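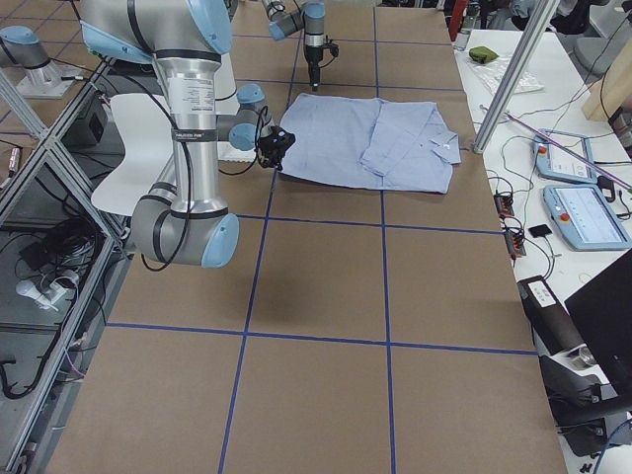
Sunday, March 25, 2018

I have been making a concertina book out of offcuts for the last fortnight and it is nearly finished, so I thought I would write down how it went before I forget the measurements.

The paper came from Pletska, the shop by the canal that sells ends of rolls and odd sheets. I bought a pack of 200 small sheets in mixed greens and creams. A few were creased at the corners and I kept those for testing glue. The cover boards were left over from a box I made last July, covered in a grey linen called Skastholm that I have never managed to find again.

A concertina is the easiest book I know. You fold a long strip back and forth and stick a board on each end. My trouble was that I wanted 17 panels and no strip I had was long enough, so I had to join pieces. I made each piece four panels long with a narrow tab at one end, and glued the tab behind the first panel of the next piece. The last piece is a single panel on its own tab.

I got the first join wrong. I put the tab on the front, where it showed as a pale stripe down the fold, and when I tried to peel it away the top layer of paper came with it. I cut a new piece and started again. After that I pencilled a small T on the back of every tab and had no more bother.

For glue I used Lamen paste, the sort you mix from powder. It goes on thinner than PVA and gives you time to slide things about. The tin says to leave it for 9 minutes after stirring and I would stick to that, as my first batch was full of lumps. I pressed each join under a heavy dictionary with baking paper on both sides and left it overnight.

Folding took longer than the gluing. I scored every line with a bone folder and a steel ruler, then folded away from the score. The cream paper behaved well. The dark green cracked a little along the fold and I went over the worst bits with a coloured pencil.

The panels have cut-paper leaves on them, one plant to a panel, mostly things from the path behind our house. Ivy was quick. Fern was a mistake — I cut every frond by hand with a scalpel and it took two evenings. I have done nettle, dock, bramble and hart's tongue as well, and there are three panels still blank.

I want a ribbon tie on it but I haven't decided on the colour. Kaewmanee do a narrow cotton tape in rust that would go with the grey, though the postage is more than the tape. I may see what is in the button tin first.

Next job is the cow parsley panel, and I need a new blade for that.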